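Open day at Clomthorpe, March, and I came away thinking we clap for the wrong things.

Big hall first. The Triltance arm stacking boxes, music, lights, a guy with a headset mic. It has done 1,114 boxes without a drop, said the banner. Fine. Boxes are square. Boxes are easy. People clapped anyway, me too.

Then upstairs to the kitchen demo - 9 of us squeezed in, no music at all. Much better, and hardly anyone had botherd to climb the stairs. 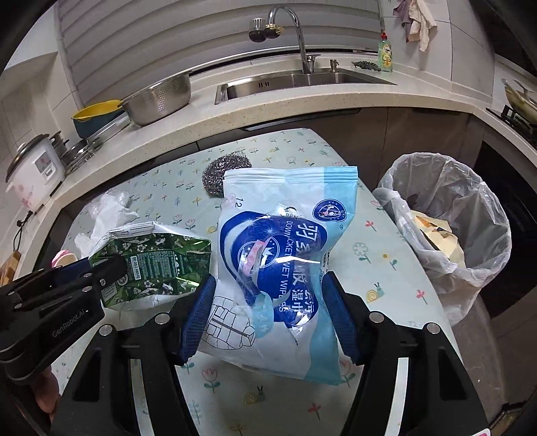

My argument is simple. Household robots should be judged on boring, squashy stuff, and the people teaching them deserve the big hall. Gyu-bin Ra talked us thru it for 65 minutes and never once said "revolution". A pack of wet wipes held between two ribbed blue pads, steel wool on the tablecloth behind it, a crumpled drink carton off to the side. Soft, scratchy, crushed. Show me a box-stacker that copes with that table and I'll clap til my hands hurt.

Kostow had a stand too - brochures, mints. Baloyi the same. Skip both. If they run it again go up the stairs first, and ask teh dull questions.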